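SKAMLOW, February 27, 2004 -- Jurasano Residential Care has opened a respite and adult day program at its Moynihan House property in Skamlow. The program adds 45 day places and six short-stay rooms to the existing assisted living building. Applications are now being accepted from families in Skamlow and the neighboring town of Wultitz.

The day program operates in the east wing of Moynihan House, on the ground floor. The wing was previously used for administrative offices, which have moved to the second floor. Work on the conversion began last July and included wider interior doors, two accessible bathrooms with roll-in showers, a separate entrance with a covered drop-off lane, and a secured garden path that returns to the same door from which it starts. The six short-stay rooms are on the same corridor. Each has an adjustable bed, an emergency call point beside the bed and another in the bathroom, and individual heating controls.

Respite stays are available for a minimum of two nights and a maximum of 60 nights in a calendar year. Stays may be taken in one block or divided. A resident who is admitted for respite receives the same meal service, medication supervision and overnight staffing as a long-term resident of the building. Skilled nursing care is not provided at Moynihan House. Applicants who need it will be referred elsewhere following assessment.

"Most of the calls we receive are from a spouse or an adult child who is providing care at home and intends to go on doing so," said Tomoyo Sugawara, director of community programs at Jurasano. "They ask for a few days in the month or a couple of weeks in the year. Until now we had to offer them whatever room happened to be vacant, and often there wasn't one."

Admission to either service requires a written assessment. A registered nurse employed by Jurasano visits the applicant at home or in the hospital and records mobility, continence, diet, current medications, memory and behavior. The assessment is valid for six months, after which a shorter review is carried out. An applicant who already attends the day program does not need a second assessment to book a respite stay, provided the review is current.

Day participants may attend for a full or half day. Lunch is included with both. Transportation by lift-equipped van is available within the Skamlow town limits and along the main road to Wultitz. Families outside that area are asked to arrange their own transportation.

Each respite guest may bring clothing, toiletries and small personal belongings. Electrical items must be checked by building staff before they are plugged in. Medications must arrive in the original pharmacy containers with a current list signed by the prescribing physician. Jurasano does not accept responsibility for cash or jewelry kept in rooms. 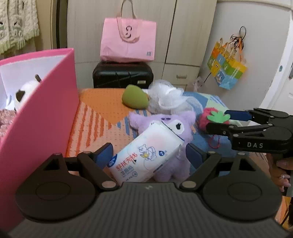

Fees are charged by the day for both services and are set out in a printed schedule available from the Moynihan House office. The respite fee covers room, meals, laundry and personal care at the level recorded in the assessment. Hairdressing, podiatry and escorted medical appointments are billed separately. A deposit equal to two nights is payable on booking and is applied to the final invoice. Cancellations made in writing before the date of admission are refunded in full -- later cancellations are reviewed case by case.

Long-term residents of Moynihan House are not affected by the change. The dining room, chapel and library remain in their present locations, and visiting hours are the same for all residents and guests.

Jurasano Residential Care operates assisted living and independent living communities. Moynihan House is its only property in Skamlow.

Contact: Community Programs Office, Moynihan House, Skamlow | © 2004 Jurasano Residential Care. All rights reserved. | Back to top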